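Home | Our Stores | Reports | Contact

Jedville store, cleaning aisle: where we are, December 30, 2025

Hi Zinhle,

Good news first: the floor cleaner bay is nearly there! When I wrote in November we were still arguing over whether the big bottles should go up top (Ramil said yes, Marilou said no, and I changed my mind twice). Up top won. The small Lizol bottles get the middle shelf, in rows by color, so shoppers can grab one without stretching. 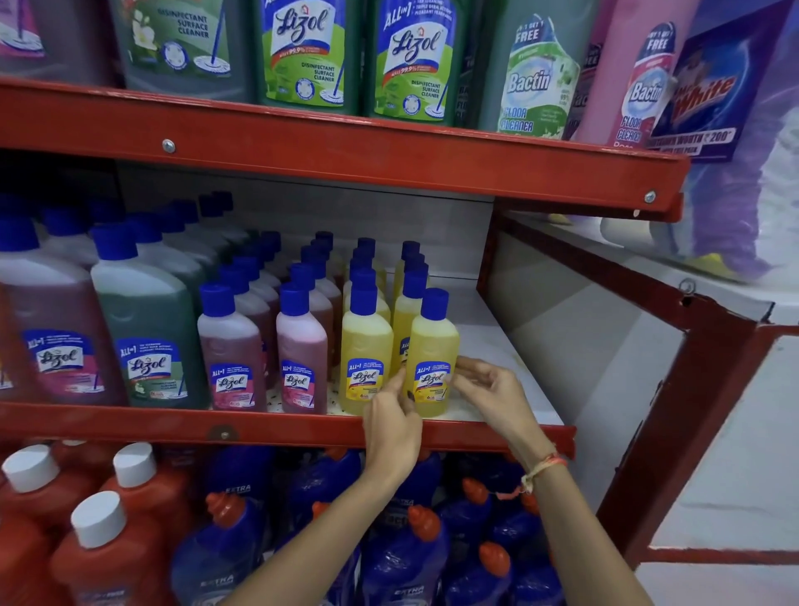 Money is fine. We've used 2,245 of the fixtures budget and I don't see us asking for more. The new price strips from Bralden are late again, so 63 of them are still handwritten, and yes, my handwriting is as bad as you remember.

Rows take longer than I'd planned for. The little bottles drift out of line as soon as people start shopping, so Ronaldo wants a quick straighten at opening and another after lunch. I've put that on the rota for two weeks and we'll see how it goes.
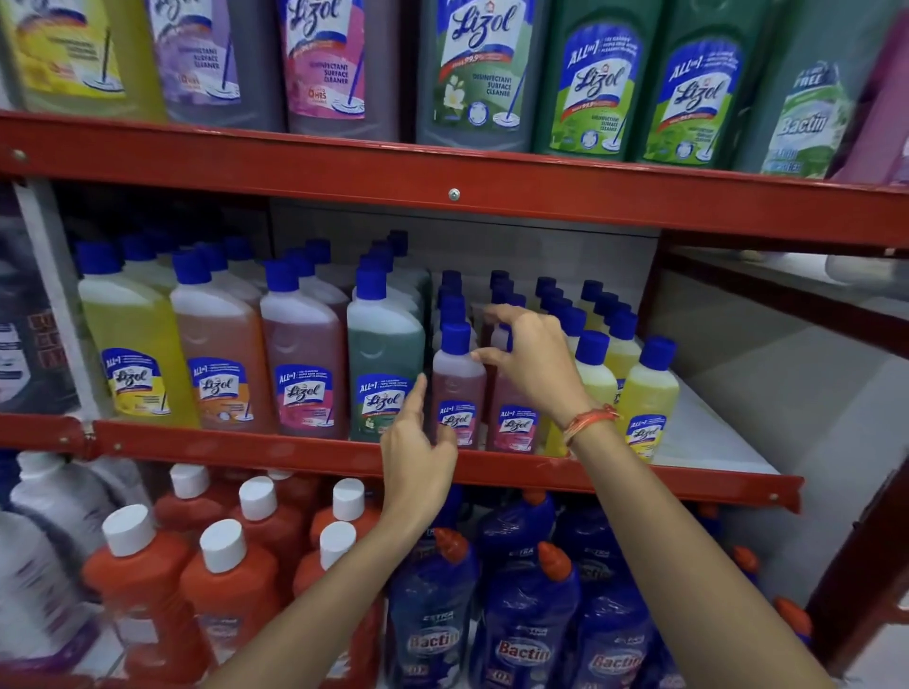
Hands at the small pink Lizol on the middle shelf.

Still to do: the detergent packs, and 3 bays on the other side of the aisle. Could you let me know about the extra hours by Friday?

Cherry Mae Marquez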